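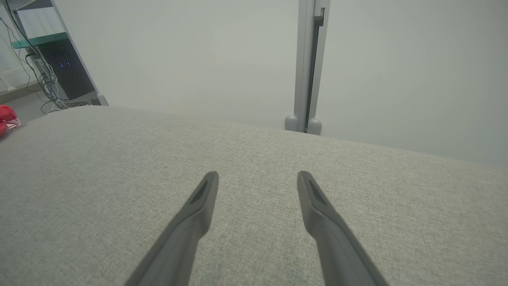

Gripper open over the gray upholstery, nothing between the fingers.

Pre-run checklist, upholstery chores, with my comments
Filled in by Oğuzhan Taşdemir. Second look: Takeshi Shimada.

The chore list for October is straightening a throw, picking up crumbs and putting a cushion back where it belongs. My seven-year-old does two of those without being asked, so the bar is not high. Let's see!

1. Fingers and tips
Both fingers open to full width – OK
Tips free of lint and grit – OK after a wipe. Lint gets into the grooves every single time and I've started keeping a toothbrush in my pocket.
Grip force set to fabric profile – OK. The Provine default is far too strong for a thin throw, please don't go back to it.

2. Work surface
Fabric free of pins, staples, loose threads – OK
Marks on fabric noted before start – YES. There are faint bluish smudges near the bottom center. Write them down now or we'll be arguing later over whether the robot made them.
Surface stays put when pushed – OK, I leaned on it pretty hard.

3. Floor and surroundings
Cables clear of the walking path – NEEDS ATTENTION. They come down beside the black unit and end up in loops on the floor by the metal upright. I'd like them tied up (I said the same last month, and the month before).
Loose items off the floor – NEEDS ATTENTION. Something bright red at the left end of the upholstery. Move it before anyone starts walking around back there.

4. Stops and limits
Emergency stop tested from both sides – OK
Downward force limit – OK, 3 newtons. Takeshi wants it higher for crumbs. I don't, not while people are reaching in to reset the throw.
Cycle counter written down – 1327. Next full service is due in 300 cycles.

5. Is it ready for somebody's living room?
This line isn't on the official Hattori form, I added it. My answer is still no. The cushion goes back fine if it starts out roughly square. The throw comes out straight on a good try and in a sad little heap on the others. Crumbs are hopeless, it just chases them into the weave, and a cheap hand vacuum would beat it every time.

Takeshi's comment: "Agree on crumbs. I'd call the cushion ready."
Mine: not with my couch, Takeshi – ask me again after the service.

Result: hold until both items in section 3 are cleared, then initial here and run.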